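Doblar la ropa de punto: lo que me creo y lo que no

Cada cierto tiempo alguien me reenvía un método milagroso para doblar sudaderas. El último venía de un foro, Lanoleo, firmado por un tal İlker Altıntaş, y llevaba 392 comentarios de gente encantada. Prometía que la prenda se queda de pie en el cajón. Lo he probado. La mía se tumbó en cuanto saqué la de al lado.

Tampoco me convencen las tablas de doblar. Compré una Serkus y acabó detrás del armario: si la prenda es más ancha que la tabla, te toca rematar a mano de todos modos.

Lo que sí hago, y me funciona bastante bien:

Trabajar en una mesa. En la cama el punto se hunde y las arrugas se quedan dentro.

Buscar una costura y fiarse de ella. Si la prenda lleva un vivo o un ribete que contraste, mejor todavía, sirve de regla. Ojo, que algunos van en curva y ahí no hay regla que valga.

Alisar con la palma, del centro hacia fuera, sin tirar. El punto cede y luego el doblez sale torcido —esto lo aprendí con un jersey que nunca volvió a su sitio.

Punto gris con ribete blanco, sobre la mesa:
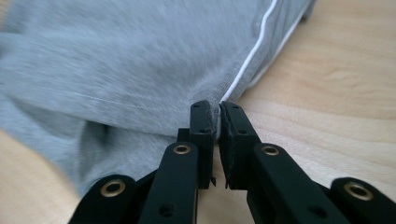
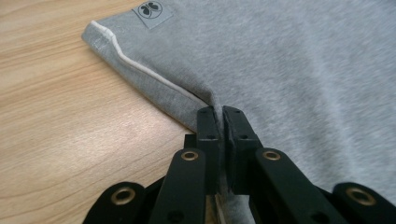 En cuanto al vapor antes de guardar, tengo mis dudas. Dicen que «relaja la fibra». Puede ser, pero si guardas la prenda todavía húmeda el cajón acaba oliendo a cerrado. Yo la dejo un rato en el respaldo de una silla y la doblo por la noche.

Y las bolsitas de lavanda, para quien le guste la lavanda.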